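Notebook, kitchen cell, September
Open day at Tredville, sim station

Arrived 8:40, doors at 10:00. Deok-su Won had the workstation up already but on last month's build. Pulled the current one, rebuilt the collision meshes, lost 25 minutes. The old build still had the pot handle as one convex hull with the body, so every approach from the right side was rejected. Note for next time: freeze the build the evening before and write the hash on the card taped to the monitor.

Setup for the day: one sim station with the cooktop task, one slide loop on the second screen, printed handout. No hardware on the floor. The Bunnag people next to us had a conveyor with bin sorting, and it was loud enough that we had to stand close to visitors to be heard. Ask for a different bay.

Task as shown: arm starts folded over the counter, comes up and over, gripper pitches down to the rear right burner, fingers open, reach into the pot, close on the item, lift, carry left to the frying pan, release beside the drumstick, return. Drumstick is static for this version. We talked about making it the second object and decided against it, the contact patch on the bone end is still bad.

Settings: physics step 2 ms, two solver passes per step on finger contacts, one elsewhere. Tried one pass everywhere during the quiet spell before lunch. The item creeps in the grip during the carry and drops short of the pan. Put it back.
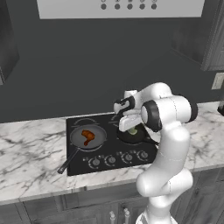
Finger approach height was the parameter we fiddled with most. Too low at the hover and the fingertips clip the rim on the way in; too high and the descent takes long enough that people look away. Deok-su settled on a value between the two and committed it to the demo branch only. I would like to see it on main after someone runs it with the pot rotated, as the handle sits on the arm side and the clearance there is thin.

Batch figures, run overnight before the open day so we had something to put on the slide: 1,000 episodes, randomized item pose inside the pot, pot and pan fixed. 624 completed. Failures by my own sorting of the logs: most are a bad grasp with the item slipping during the lift, then rim contact, then a small group where the planner timed out. Slide gave the completion number and nothing else. One visitor from Eltodent asked for the breakdown and I read it to her off the log. She wanted to know whether a failed grasp gets retried. It does not. The episode ends when the item leaves the fingers before release.

Other questions, as I remember them:

Does it know the burner is on. No. The knobs are geometry in this build, no heat model behind them. Asked often enough that it should go on the handout.

Why cook in simulation at all. Deok-su answered with the cost of resets, which went over well with the plant people and less well with the school group.

Can it turn a knob. Not in this task. Ketham has a knob-turning policy on a similar arm and offered to send the joint limits they use for the wrist. Follow up.

Could it flip the chicken. Said we had not tried.

Crash at 14:15, render thread, after someone dragged the camera inside the range hood. Restart took four minutes. Camera should be clamped to a box in front of the counter for public use — I had this on the list in spring and did not do it. Second hang at 15:30, cause unknown, log saved with the others.

Handouts ran out before three. The stack was short to begin with.

To do:
Clamp viewer camera.
Pot rotation sweep with the new approach height, then merge or drop.
Split rim contact from planner timeout in the summary script, currently one column.
Line about the knobs on the handout.
Write to Ketham re wrist limits.
Return the borrowed monitor cable to Bunnag.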